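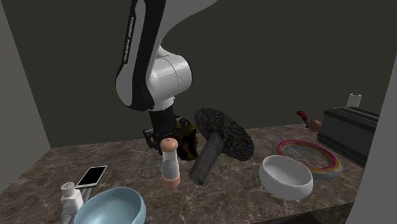

Is the Ornari pet products open day worth the drive if you don't plan to buy much?

It is if you have a pet and a free morning. Entry costs nothing, the tour lasts long enough to learn something, and you can leave before the shop without anyone minding.

I went in August, when Ornari opens its plant at Jeltorberg to visitors. They make odor sprays, shampoos and litter additives for cats, dogs and small animals. I have two cats and an older dog, and I've used the plain litter powder for years, so I wanted to see how it was made.

Parking was in a field across from the main gate. I arrived at 9:30 and there was already a line at the sign-in tent. Tours leave in groups of 40, and you get a paper wristband with your start time. Mine was 10:15. Dogs are welcome on the grass but can't go inside, and there were shaded pens with water if you had brought one. I had left mine at home.

The tour starts in the mixing room, behind glass. The sprays are mostly water, with a plant-based odor remover and a small amount of scent. Our guide said each batch sits overnight before it is bottled. The big tank holds 596 gallons. It wasn't running when we came by, but a smaller one was, and the smell of lavender came through the door whenever a worker went in or out. It was stronger than I would want at home.

Next was bottling, the loudest part. They hand out foam earplugs. The guide's talk was hard to follow in there and I missed most of what was said about the caps. A sign on the wall said the line fills 360 bottles an hour on the small size. I would have liked more time at this stop, but the next group was waiting behind us.

The last stop was the scent room. You sniff numbered jars and write down which ones you like. Several were new scents that aren't in stores yet. I picked the cucumber and an unscented version that still had a faint soapy smell. A woman in our group asked if the sprays were safe around birds, and the guide told her to keep birds out of the room until it has aired. The label says the same thing in small type.

Outside, a few other companies had tables. Vekach was showing washable bed covers with a zipper on three sides, and I bought one for the dog. Sikder had grooming brushes, mostly for long coats, so I didn't stop for long. The food was one truck selling sandwiches, and it ran out of the chicken before noon.

The factory shop takes cards only. Prices on full-size sprays were a little lower than what I pay in town, and bottles with crooked labels were half price. I came home with two of those and a tub of the litter powder. By the time I left, the board at the gate showed 493 visitors for the day.

Wear closed shoes, as they turn people away from the tour in sandals. Restrooms are by the shop, and the path from the field is gravel.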